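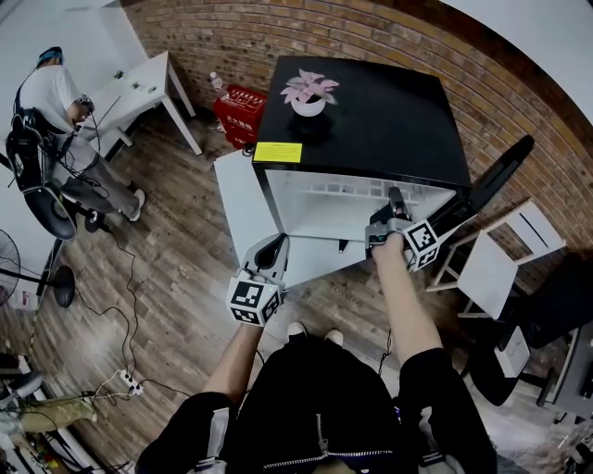

Mini Fridge Tips From the Parico Open Day

Parico, which builds and tests household robots, opened its workshop at Josivholm to visitors in August 2025. I went for the robots and came home with a page of notes on small refrigerators. Chores get broken into very small steps there, and you start to see where your own routine goes wrong.

The demonstration I watched longest was fridge work. A person does the job wearing or holding the grippers, and the recordings are used later to teach the machine. With two stiff fingers in place of a hand, every badly placed jar is a problem. Most of what follows works just as well with ordinary hands.

Opening the door

Leave enough floor in front for the door to swing all the way. A door that stops halfway against a chair or a box makes you reach around it, and that is how things get knocked over. Hold the door with one hand and work with the other. The demonstrators were told to do this every time, and I have started doing it at home.

If the seal sticks, don't yank. Wipe it with warm water and a drop of dish soap, dry it, and try again. Pulling hard on a small fridge moves the whole fridge.

Loading the shelf

Wire shelves are good for air flow and bad for anything narrow. Small bottles tip when a foot catches between the wires. Cut a thin plastic mat to size, leaving a gap at the back so cold air can still get down.

Put tall items at the sides and low ones in the middle. Keep the front inch of the shelf clear – you need somewhere to set a thing down before you slide it back.

Things on top

A plant on top of a mini fridge is fine if the pot is small and has a saucer or no drain hole. Water it in the sink and put it back once it has stopped dripping. Keep it toward the back, away from the edge you lean on. Check your manual first, as a few models vent through the top.

Around the fridge

Leave 4 inches between the back and the wall unless your manual asks for more. Cartons pushed up against the side hold heat in, so move them when you are done unpacking. Plug the fridge straight into the wall outlet. Power strips are for lamps and chargers.

Loose cords on the floor were mentioned several times during the tour. Run them along the baseboard and tape them down – cloth tape comes up cleaner than duct tape.

Cleaning

Unplug it and leave the door open for 30 minutes before you start. Take the shelf out and wash it in the sink. For the inside, use two tablespoons of baking soda in a quart of warm water, and go into the lower corners with an old toothbrush. The lower corners are where the grippers had the most trouble too, according to the guide. Dry everything before plugging back in.

Going to the next one

Parico plans another open day in December, with laundry folding on the program. Entry was free and the queue for the fridge station was short after lunch. Wear flat shoes and leave large bags in the car. The Palacios parking lot next door charges by the hour and takes cards only.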